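Can a Robot Set the Table Yet?

Chores look easy because your hands have had years of practice. A robot arm starts with none. This page covers one chore, setting a table, and how far machines have come with it.

What the robot has to work out

First it must find each object. Then it must choose where to grip, close its fingers with the right amount of force, move without hitting anything, and let go in the right place.

Many robot arms have a gripper with two stiff fingers. You have five on each hand, and they bend. A cup suits two fingers fairly well. A fork is harder. It is thin and lies low, so the fingertips have to come down almost to the surface under it. Flat discs are harder still: there is very little edge to hold.

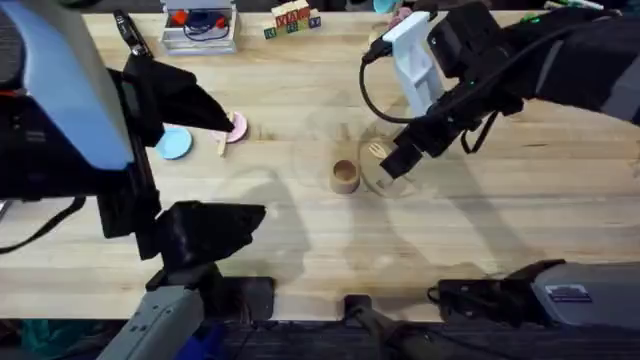

Why two arms?

One arm can hold a plate steady while the other puts something on it. The two arms also share the same space, so the program must keep them from bumping into each other.

How well does it work?

Leonardo Gentile tests arms at the Tullano workshop. In March his team ran a program called Condis on one task: pick up a small fork and put it on a plate. It had learned from 200 practice runs guided by a person. In testing it failed 13 times, mostly when the fork had been turned to a new angle.

So the answer is "partly." A robot can learn one short job on one table. Change the table or the fork, and it may need more practice.

Words to know

Gripper: the part of a robot that holds things.
Task: one job with a clear start and end.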